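Dranar software - progress note to Tavex, June

Perception and control, soft items work package. Short one this time, demo prep ate most of the month.
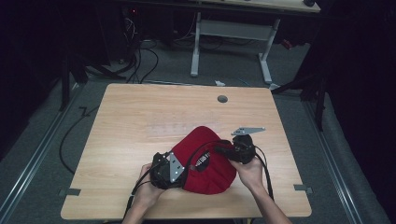
Knitted beanie task, two hand-held grippers, head camera view.

Done
Clock sync between head view and both gripper streams now sorted. Was drifting over long takes, fix was in the logger and not the drivers as we'd thought. Old takes can be re-aligned with a script, run it before you train on anything from spring.

Segmentation on knitted stuff much better. Still loses the edge when the item is bunched up, and metal finger plates sometimes get labelled as part of the fabric. Retraining with 20 more hand-corrected takes, should help.

Planner: two-arm grasp selection merged. Picks a hold side first, then a working side. Falls over if both grasps land on the same fold - known, ticket open.

Not done
Replay on the Dridolby arms. Wrist limits are tighter than a human wrist so 3 of the 4 test motions get clipped by the IK. Retargeting layer needs a proper rewrite, the current one is a hack and I'd rather not demo it.

Kaczorowski viewer still crashes on long files. Workaround is split the file first. Annoying but not blocking.

Risks
Labelling time, mainly. Also disk, we are closer to full then I'd like and the raw video can't go untill the re-aligned copies are checked.

Next
Retargeting rewrite, 2 weeks if nothing else lands on us. Then retrained segmentation into the main branch, then replay again on the same four motions so the numbers compare.

Need from you: a yes or no on the extra storage. Budget otherwise as per last note, no change.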